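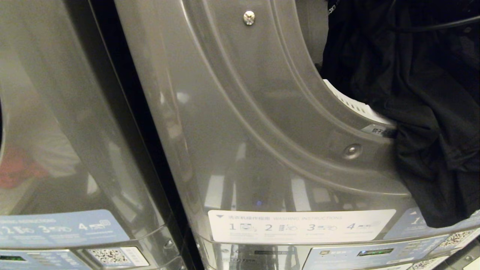 CALL FOR PARTICIPANTS: Does the "Eco" Cycle Save You Anything?

Posted Sunday, July 31, 2022

We are looking for 90 households to help us test a claim we don't much believe.

You have heard the claim. Wash on the long, cool program, buy the concentrated detergent, skip the dryer, and your bills will drop. It is printed on boxes and repeated by people who sell boxes. When we asked where the savings figures came from, we were sent one brochure and a link that no longer worked.

The Nekus Household Study is a small project run by Annick Carré and Trinidad Gaete. Neither of us sells soap or washing machines. We ran a mail survey in February and got 422 replies. Most people told us they use the eco setting "often." We doubt it. People also say they floss. So this time we want a diary and meter readings.

[Search this site] [Go]

What you would do

For 7 weeks, you write down each load: the day, the program, how full the drum was, what went in with the clothes, and how you dried them. You also plug a small meter in between the washer and the wall, and copy down the number after each load. We mail you the meter. If your dryer is hard-wired or runs on gas, leave it off the meter and just log the minutes.

If you use a shared laundry room or a laundromat, we still want you. You can't meter those machines, so you would keep the diary and hold on to your receipts. Past studies have left these people out, and then drawn big conclusions about "the average home."
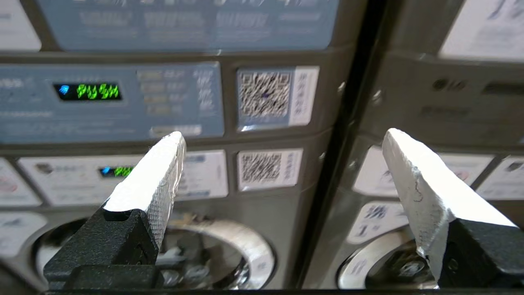
Please don't change your habits to please us. If you run half a load on hot at midnight for one soccer shirt, write that down. A diary full of perfect cold washes is no use, and we will probably think you made it up.

Who can apply

Adults who do at least 3 loads a week for their own household. Renters and owners are both fine. You can't take part if you or someone you live with works for a detergent or appliance company.

What you get

A $90 grocery card once we have your full diary, and you keep the meter. You also get your own results on paper. We can't promise they will save you a dime. They may show that your current routine is fine.

How to apply

Write to Trinidad Gaete, Nekus Household Study, Benítez Building, Room 7. Tell us how many people live with you, where you wash, and one piece of laundry advice you have never trusted. We read those first.

3 comments

This site uses cookies. Accept | Manage settings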